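Two arms sharing a table, gripper goes too deep in a basket — how do you set the floor height?

Posted in Home & Shared Shop Builds

midano_shop

Hi all. Short version bc I have to be out of the shop by 9. We're putting together a two arm pick and pack table in our shared workshop, snacks and drinks mostly, for the open evening. Both arms bolted to the bench, brown paper over the top. Right arm behaves. Left arm has to go down inside a round wicker basket and I can't get a floor height I trust.

What I did so far:
Touched off on the table with the gripper closed, called that zero.
Added 3 mm for the paper and the basket bottom.
Ran it slow. Fine.
Ran it at normal speed on Thursday and it pushed into the basket hard enough to trip the force limit. Stopped at 211 mm below the approach point, should of been 205 or so.

Basket is woven so the bottom isn't flat, it bows up in the middle. Also it moves. Every time somebody takes it off and puts it back it's in a new spot, and then the wrist clips the rim on the way in.

Is there a normal way to do this? Do I need a camera over it or can I get away with teaching points. Don't want to buy anything else, the budget is gone. Controller software is Plato if that matters, the old version.

Reply from Ji

Teaching points is fine. Tape the basket down. We had same thing with a bowl and just taped it. Also lower the speed.

Reply from Liviu Barbu

Tape will hold it, yes, but you have two problems and tape is only good for one of them.

First, depth. Don't use a fixed floor in a wicker basket. Use a guarded move: go down quick to a safe height, then creep until the force goes up, stop, back off a little, close. In old Plato it's under Motion, then Contact, and the default threshold is way too high for anything soft. I run 605 on that setting (no idea what the units are, the manual doesnt say) and it stops on a basket bottom without denting it. Start lower and work up. If it false triggers in mid air you're too low, or your cable is dragging on the wrist.

Check your payload too. If the arm thinks it's carrying nothing and there's a gripper hanging off it, the force numbers are garbage and it'll be worse at speed. Which sounds a lot like what you saw — slow ok, fast not ok. I'd look at that before anything else tbh.

Second, position. Put a stop on the table. Two scrap blocks screwed down in an L, basket gets shoved into the corner, done. A round basket touches both blocks and the center ends up in the same place every time, so long as it's really round. Mark one side with a bit of string so people don't spin it. Blocks go under the paper or through it, doesn't matter, but if they go under cut the paper tight or it'll ride up.

For the rim: approach point right over the center, straight down, no blending on that last point. Blending cuts the corner and that's how you clip the edge. Open the fingers only as wide as you need. Mine are at 145 in the config, full open is a lot more than that and it's useless in there.

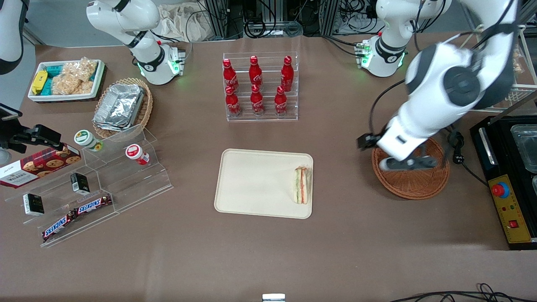

And sort out your zones before you speed up again. Left arm coming out of the basket and right arm going for the middle at the same moment is the crash you'll get next. Easiest is one flag: whoever wants the middle of the table waits for the flag, takes it, gives it back when the wrist is clear. Slower but who cares for an open evening. I did the fancy version with timed moves once and spent a whole December chasing it.

Keep the e-stop where you can hit it from the side people stand on. Sandwiches need their own grip by the way, whatever force you use on a bottle is going to flatten them.

Reply from camov_bench

+1 for payload. Had it wrong for a month on ours. Also if the basket is light the fingers can catch in the weave and lift the whole thing, so put something thin and flat in the bottom. I used a cutting mat cut to a circle. Gives you a proper floor for the touch too.

midano_shop

ok payload was set to zero. ZERO. Fixed that, creeping down now with the contact move and it stops where it should, ran it a bunch of times. Doing the L blocks tomorow. Mat is a good idea, will see what's in the scrap bin. Thanks Liviu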